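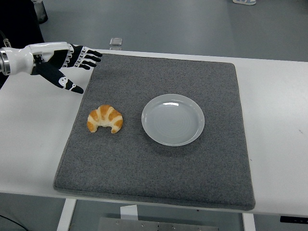

深灰毡垫，白桌面，左半边一只小可颂。

工作间笔记　十一月，下午三点多开始记

先把早上的事补上。Mererid 把 Bisari 那边寄来的毡料拆了，一共两卷，深灰一卷，浅灰一卷，包得很严实，拆了半天，纸屑掉了一地。深灰这卷的颜色比上次的沉，花点也密，灰里夹着更深的炭色，摸上去表面有一点毛，又不扎手。我心里是很喜欢的，上一批太平，太匀，放在白桌子上像一块剪下来的影子，这回有颗粒感，光打上去才看得出是毡。浅灰那卷我还没有好好看，先立在窗边架子底下，哪位要用请连标签一起挪，标签掉了以后再要对批号就麻烦死了。

说回垫子。Dikmont 的 Carys Vaughan 上个月来的时候，讲得很清楚，她要的是放面包用的桌垫，早餐桌上的那种，厚的，方的，角要圆，边上要稍微起来一点，免得酥皮渣子一路滚到桌上去。她说他们店里那张白长桌什么都好，就是一掉渣特别显眼，客人一坐下就拿手去掸，掸来掸去掸到隔壁盘子里。我当时笑了半天，后来回家吃早饭，自己也在掸，才知道她说得一点不夸张。

所以这两个星期做的都是这一件事：厚毡，圆角，起边。

圆角还算顺利。Tudur 用硬卡纸做了模板，先描再裁，裁完用细砂纸把断面轻轻带一遍。我原来不相信毡子能用砂纸磨，总觉得会越磨越毛，结果他给我看的那块断面收得很好，摸着是软的，没有刀口那种硬硬的一道线。做法我抄在这里，以后换人做也照着来：

刀片用新的，裁一块换一片，别心疼。
走刀的时候手腕不要转，转垫子。
圆角分几刀裁，先去掉大的，再修小的。
砂纸只往一个方向走，走完拿胶带把浮毛粘掉。

起边就麻烦多了。一开始我们想得简单，觉得把边缘喷湿，用热压板压一下中间，边自然就鼓出来了。第一次压完确实鼓了，我还高兴地叫 Dwynwen 过来看，她看了一眼，说你等它凉透。等凉透了一看，边又趴回去一大半，只剩一条浅浅的棱。后来换过两三种办法，一种是先压后裁，一种是裁好以后套一个木框再压，还有一种是 Llinos 提的，在背面沿边衬一条薄毡，再整块压过去。现在看，套木框这个最稳，边起得柔和，手指顺着边摸过去有一个很小的坡，又看不出是硬做出来的。衬薄毡的那种边最高，可是太像托盘了，Carys 大概不会喜欢，她反复讲过不要托盘，托盘她有的是。

压板的时间和温度我写在另一本蓝皮的册子里，这里就不抄了，抄两遍一定会抄错一遍，去年已经吃过这个亏。

角的问题还没有完全解决。看照片里这一块，右下角稍微往外撇出去一点，别的地方看着还算周正。我昨天晚上想了很久，到底是木框那个角没有卡严，还是裁的时候模板跑了。Tudur 坚持说模板没有跑，他把模板拿来跟我对，对得严丝合缝，那我就只好怀疑木框了。木框是用旧料拼的，角上的榫眼本来就有点松，湿气一上来，木头自己也会动。我想请他有空重新做一个，用好一点的料，别再省这点钱。Llinos 的意见是，外撇这么一点点其实挺好看，手工的东西嘛，有点脾气。我承认单看一块是好看的，可是一张长桌上排开十几块，每块的脾气都朝一个方向撇，那就是毛病了。先记着，等新框做好再比。

可颂要单独写一段，因为为了它大家争得比毡子还认真。

最早试摆的时候用的是圆面包，大，敦实，往垫子上一放，垫子就看不见了，看来看去都在看面包。Dwynwen 说换个小的，有弯的，有层次的，这样眼睛会在面包和垫子中间来回走。于是就换成了小可颂。它确实合适：一道一道的棱是金橙色的，亮亮的，棱和棱之间露出奶白色的浅层，落在炭灰上面特别暖。弯口朝着垫子的前沿，两个尖一个朝左下一个朝右下，像一个人趴着把两只胳膊伸出来，我每次看到都忍不住要笑一下。

摆在哪里也讨论过。放正中间，四平八稳，可是像证件照；放右边，我总觉得整块垫子往右边沉。最后放在左半边，右边靠中间搁一只空的白圆盘，周围还露着毡面，毡子的颗粒、厚度、圆角都看得见，这样人家也知道这个垫子是给一个人用的，旁边还能搁一小碟果酱，或者一只杯子。Mererid 说果酱千万别提，一提果酱 Carys 就要问怎么洗了。

她当然会问怎么洗的。所以下面是清洗这一块，我尽量写得清楚一点。

用的都是裁下来的边角料，小方块，正面朝上，每块背后用铅笔写了字。

面包渣：干的最好办，拿起来在水池上方倒扣，拍两下，大的都掉了。细渣会钻进毛里，用软毛刷顺着一个方向刷，别来回搓，搓了渣子反倒往里走。Dwynwen 拿她刷呢子大衣的那把刷子试过，效果比我们买的都好，买的那两把毛太硬，刷完表面起了一层白毛，难看。

黄油：这个是真头疼。小块黄油放上去，室温等到它化开，拿纸吸掉，还是会留一个深色的圆。深灰料上不太明显，要侧着光才看得见，浅灰料上一眼就看到了。我们试了温水加一点羊毛洗剂，用布按，不揉，按完再用干布压住，第二天深灰那块基本看不出来，浅灰那块还有一圈淡淡的边。光是凭这个，我就倾向于给 Dikmont 只做深灰。

咖啡：泼上去先是一颗一颗滚着的，有几秒钟时间可以抢救，拿布一按就走了。等久了就进去了。深灰上看不出颜色，可是闻得出来，隔了一天凑近还有咖啡味。Llinos 说这对咖啡店来说算优点，我没有理她，但是我记下来了。

果酱：没试。听 Mererid 的，先不提。不过我个人觉得迟早要试，躲不过去的，下回谁家里有快吃完的瓶底请带一点过来，不要带整瓶的。

防滑也看了一下。毡子直接放在白桌面上，推一推会走，但是要用点劲才走，平时吃早饭够了。Tudur 想在背面点几粒硅胶，我不太愿意，点了以后背面就不能翻过来用，而且叠在一起的时候会互相粘毛。折中的办法是先做两块有胶点的，放在休息间的桌上大家用一阵子，谁有意见就写在冰箱门上的那张纸上，请写名字，上次有一条“不好用”到现在都不知道是谁写的，也不知道是什么不好用。

厚度这件事，我改了三次主意，现在定在厚的那一档。薄的那档放在桌上干净利落，叠起来也不占地方，可是边起不来，压出来软塌塌的。厚的那档边上自己就有一道深色的影子，落在白桌子上像描了一圈，东西一下子就有分量了。缺点是重，寄起来贵，这个要跟 Carys 讲明白。

说到钱和数量，顺手把昨天和 Ashworth 通电话的内容记在这里。他们那边可以代裁，起做量是 200 块，再少就不接了。Dikmont 第一批只要 30 块，所以第一批还是我们自己在工作间里裁，辛苦一点，但是心里有底。如果第二批他们几家分店都要，再走代裁。Ashworth 的人问我有没有刀模图，我说有，其实只有 Tudur 那块硬卡纸，所以请 Tudur 这几天把它正经画出来，圆角的半径要标清楚，别再写“跟茶杯底差不多”。

Komcombe 那边的羊毛料报价也到了，比 Bisari 的贵不少，含毛量高，手感是真的好，软，暖，捏下去慢慢弹回来。我把样片放在桌上，凡是走过来的人都要捏一捏，捏完都问这个是不是我们要用的。不是，太贵了，用不起。不过我还是把样片留着，夹在这一页后面，以后万一有人要做给自己家里用的，或者要做礼物，可以考虑。

库里的旧料今天也顺便理了。以前剩下的毡条、毡块装了满满几个纸箱，Mererid 一直说要扔，我一直舍不得，这回两个人坐下来一块一块翻，翻了整整一个下午，其中能裁杯垫的挑出来 17 块，其余太碎的装袋，留给 Dwynwen 做针插。她说针插她做得够多了，亲戚朋友一人一个都发完了，但是袋子还是拎走了。纸箱子空出来两个，我把它们压平放在门后，请不要再往里面装东西，一装又是一年。

标签的事：布标要重新订。上次订了 2000多个，字是横着排的，缝在圆角上会歪，得改成竖的小折标，夹在边里。可是旧的还剩很多很多，丢掉我又心疼。Llinos 提议旧的缝在背面正中，也算用掉了，缝之前先比一下会不会让垫子中间拱起来。我觉得可以试，先拿边角料试，不要上来就缝好的那几块。

还有一件小事，也记下来免得忘。毡垫放久了会吸味道，放面包的架子旁边那几块，今天闻着全是黄油香，好闻是好闻，可是送到客人手里的新垫子带着一股早餐味，总归说不过去。做好的请放到里间的柜子里，柜门关好，吃的东西不要放进去，包括独立包装的饼干。写到这里我知道有人会说那盒饼干是我放的，对，是我放的，已经拿出来了。

接下来要做的，按我想到的顺序写，不分轻重：

Tudur：新木框，刀模图，圆角半径标数字。
Mererid：问 Bisari 深灰这一批还有多少，能不能给我们留着，颜色换了批次我怕对不上。
Dwynwen：把那把大衣刷的牌子抄给我。如果刷子底下的字磨掉了，就带过来让我们看看毛的软硬，照着买。
Llinos：旧布标缝背面的小样。
我：给 Carys 写信，讲厚度、重量、颜色，黄油那一段要老实写，附上侧着光看的那块小样。另外把蓝皮册子里的压板记录誊清楚，有两行我自己都认不出来了。

Carys 说过月底之前想先看到四块，摆在他们那张白桌上试一个早晨。四块我们现在挑得出来，就是右下角都得再看一遍，从桌子前沿平平地看过去，撇得厉害的留下自己用。休息间那张桌子也该有几块像样的垫子了，现在用的那块是前年的薄料，中间烫过一个锅底印，大家都很客气，从来不提是谁烫的。

五点钟，天已经暗下来了，窗边那一排灯要开着才能看清毡面上的花点。今天晚上木框还压着一块，谁走得最晚请不要动它，连看都先别掀开看，要等它凉透。明天早上我来拆。

分享 3　评论 5
联系我们｜版权所有，未经许可请勿转载｜返回顶部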